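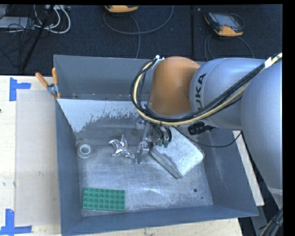
Moving your email from one company to another is one of those jobs people put off for years, and I'm no different. I run the website and mail for Lavetti, a small shop that repairs and resells accordions, and we'd been with Kevden since the beginning. Every spring I'd look at the renewal, groan, and pay it. By this summer our mail plan felt far too big for what we actually used it for. We were paying for all that room and using hardly any of it! The renewal quote came in at $210, and that was what finally got me moving.

I picked Wikance, mostly on price and partly because their help pages were written in sentences I could follow. (My standards have dropped over the years.) The domain itself was registered with Qiu and was going to stay there, so all I had to do was set up the mailboxes, copy the old mail over, and point the domain at the new place. I gave myself a Saturday.

The mailboxes took ten minutes. The copying was slower but it ran in the background, so I made lunch and sanded a bellows frame and felt pretty smug. Then I logged in at Qiu to change the mail records and found that I couldn't. The fields were there, grayed out, with a little note saying my DNS was "managed externally." Managed by whom? By Kevden, of course. At some point years ago I'd pointed the whole domain at them, website and mail and everything, and forgotten I'd ever done it.

So over to Kevden's control panel, where I found the records, changed them, saved, and watched them change right back. I did this a few more times than I'd like to admit. Then I opened a chat.

The first person was friendly and told me to clear my browser cache. The second told me the change could take up to two days to spread, which is true of plenty of DNS changes but doesn't explain a form that undoes itself while you're looking at it. I said so, politely I think, and was put on hold for 40 minutes with a looping message about their website builder. When a third person picked up, they had the answer in no time – our plan had "automatic mail routing" switched on, and it rewrote the mail records whenever they didn't match Kevden's own servers. There's a checkbox for it. It's on the billing page!

I unchecked it and the new records stuck. Mail started landing at Wikance before dinner, all except the messages from our own contact form, which kept vanishing. That one ate most of Sunday. The website was still hosted at Kevden, and Kevden's server still believed it was in charge of our mail, so anything the site sent to us got dropped into the old mailboxes and never left the building. I found 4 customer inquiries sitting in there, one of them from a woman with a 1950s piano accordion and a dead reed. She got a very apologetic reply.

If you're planning the same move, find out where your DNS lives before you do anything else. Look it up at the registrar, and don't trust your memory, especially if you set things up late at night a long time ago. Write down every mail record you have now. Test your contact form the same day you switch, from an address that isn't on your own domain, and check the old mailboxes for a couple of weeks afterward. I'd also keep the old plan running a little past the move. Ours stays paid up until November, and I've already pulled two stragglers out of it.

The website is still at Kevden, by the way. I have the Wikance hosting page open in another tab and I've had it open for days. The accordion with the dead reed came in this morning, so I'm going to go look at that first.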